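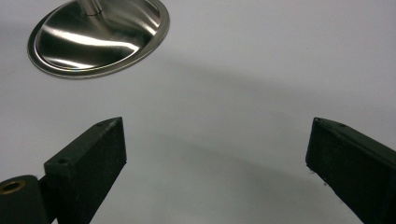 I have fallen completely for sourdough crumpets, and I've been making them every weekend since June, so you're going to have to bear with me while I go on about it. It started with a jar of leftover starter that I couldn't bring myself to tip down the sink again. You need hardly any kit for it either, which suits me fine, as I've always liked a kitchen with clear white surfaces and one or two nice shiny things standing on them – a steel base with a rolled rim that catches the light does more for me than a whole shelf of gadgets. A bowl, a whisk, a pan and some rings. That's the lot.

If you keep a starter you'll know the guilt. Every feed means taking some out, and the books cheerfully call it "discard", as though that makes it all right to throw perfectly good flour away. I did it for years. I made the odd pancake, I made some crackers that set like roof tiles, and the rest went in the bin. Then I was staying in Brotumside for a few days and had breakfast at a little café up the hill from the harbour, and they brought out two crumpets so full of holes that the butter went straight through and pooled on the plate. I asked what was in them. Starter, water, a bit of salt, a bit of sugar, bicarb. I nearly fell off my chair!

I drove home already planning the first batch.

The first batch was dreadful, I should say. Flat, grey, rubbery, with a skin on top like cold custard and not one hole between them. I ate two anyway, with a lot of jam. The second batch was worse, as I'd decided the answer was more bicarb, and if you have ever tasted a crumpet with too much bicarb in it you'll know it's like licking a bar of soap. It goes a funny yellow colour too. But the third batch had holes. Six of them, clustered at one side of one crumpet, and I was so pleased I took it next door to show my neighbour, who was very polite.

So, what I do now. I start with a good mug of starter straight from the fridge. It can be a few days old, and I think it's better when it is – you get more of that sharp, slightly cheesy taste, which I love and my other half puts up with. Mine is fed on plain white flour from Tulleck, a small mill whose bags turn up in our farm shop, and now and then I throw in a spoonful of their rye. To the starter I add a teaspoon of sugar and half a teaspoon of salt, whisk it, and then look at it. It should fall off the whisk in a ribbon and vanish back into the bowl within a couple of seconds. If it sits there in a lump, add water, a splash at a time. If it runs like milk, add a spoonful of flour.

Leave it on the side while you get the pan ready. The bicarb goes in last of all, a scant half teaspoon mixed with a tiny drop of water so you don't get lumps of it, and then you whisk like mad and the whole thing swells up and hisses. I still get a kick out of this bit every single time. It nearly doubles! You have to move quickly after that. I used to stir the bicarb in and then wander off to find the rings, and by the time I got back all the puff had gone out of it.

About those rings. Mine are plain metal ones, four in a packet, and I have tried every way of stopping the batter sticking. Oil runs down the sides and fries the bottom. Butter burns. What works for me is a smear of soft lard or vegetable fat, put on with a bit of kitchen paper, right round the inside and over the lip. Then warm the rings in the pan before anything goes in. I do this without fail now, having once chiselled a crumpet out with a butter knife in front of guests.

The heat wants to be low. Lower than you think, and then a notch under that. On my hob it's the smallest ring turned down until it's barely going, with a heavy pan that has been warming for five minutes. Fill the rings a bit under half full and leave them alone. Bubbles come up round the edge first, then in the middle, and they pop and fill in again and you think it's all gone wrong. Keep waiting. After a while they pop and stay open, and the top goes from shiny to dull. That change is your signal. Off with the ring, flip, thirty seconds on the other side, done.

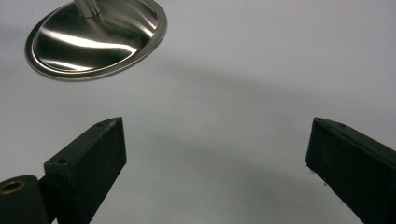 Getting the holes to stay open took me longer to learn than anything else, and it came down to how wet the batter was. Too thick and the bubbles can't climb through it, so you get a solid puck with a few dents. Too thin and they burst and close over. I've got into the habit of judging it by the shine. Polished steel, like the shallow dome of that base with the long white streak running across it, throws the light straight back at you in one hard line, and a good crumpet batter does very nearly the same when it first goes in the ring. If it looks matt at that stage it needs another splash of water. I know that sounds daft, but try it – once you've seen it you'll never bother with measuring again.

I did measure for a bit, mind you. There was a fortnight when I wrote everything down in an exercise book, 14 batches in all, with the water and the flour and how long each one sat. It was great fun and I learned a fair amount, chiefly that the kitchen being cold makes a bigger difference than I'd have guessed. Anything under 18 degrees and the starter sulks, and you need to let the batter stand for a good half hour with a tea towel over it. In high summer I hardly let it stand at all.

A word on pans, as I've been asked about this twice in the comments. I use an old cast iron one and it's lovely, but it takes an age to warm up. A thick non-stick frying pan does very well. What you don't want is a thin one, because the middle scorches while the outside is still raw, and you end up with a crumpet that's black in the centre and gluey at the rim. If a thin pan is all you've got, cook them one at a time and keep shuffling the ring about.

Then there is the question of toasting, and I have strong feelings. A crumpet straight from the pan is nice. A crumpet that has been left to go cold on a rack and then toasted, hard, until the edges of the holes go brown and crisp, is a different thing altogether. Do make yourself wait. I manage it perhaps half the time. They freeze well too, with a bit of greaseproof between each one, and they can go into the toaster from frozen if you give them two goes.

Toppings! Salted butter, obviously, and more than seems decent. After that I'm a Marmite person in the morning and a honey person in the afternoon. Grated cheddar under the grill with a dash of Worcestershire sauce is supper. Last month I had a jar of Michalski plum jam that a friend brought round, dark and not too sweet, and I finished it in four days with a spoon in one hand and a crumpet in the other. I've also had a soft poached egg on one, with the yolk going down through all the holes, and I can't recommend it enough. Wear an apron.

I'm told you can do them with wholemeal, and I've had a go. They come out heavier and they don't get as holey, but the taste is wonderful, nutty and sour, and they stand up to a strong cheese far better than the white ones. Half and half is a good place to begin. Oat flour was a flop – it tasted fine but it never set, and I ate it as a sort of warm porridge. Buckwheat I've yet to try. A reader who runs a baking group called Vustesetti wrote to say theirs do well with a quarter buckwheat and a spoonful of yoghurt, so that's on the list for next weekend.

If your starter is new and a bit feeble, don't let that put you off. The lift mostly comes from the bicarb meeting the sour batter, so a sleepy old jar with a layer of grey liquid on top will do the job perfectly well. Just stir the liquid back in. If it's pink or furry, that's another matter and it needs to go, jar and all.

One more thing that I wish I'd known at the start. Wash the rings as soon as they're cool enough to touch! Leave them till after breakfast and the batter dries on like cement, and you'll be at the sink with a toothbrush. Mine go straight into a bowl of hot water while the crumpets are on the rack, and by the time I've had two (or three) they wipe clean.

Right, there's a jar on the side that has just climbed up to its lid, so I'm off to find the whisk. Let me know in the comments what you put on yours, and if you've cracked the buckwheat ones I'd love to hear how much water you used.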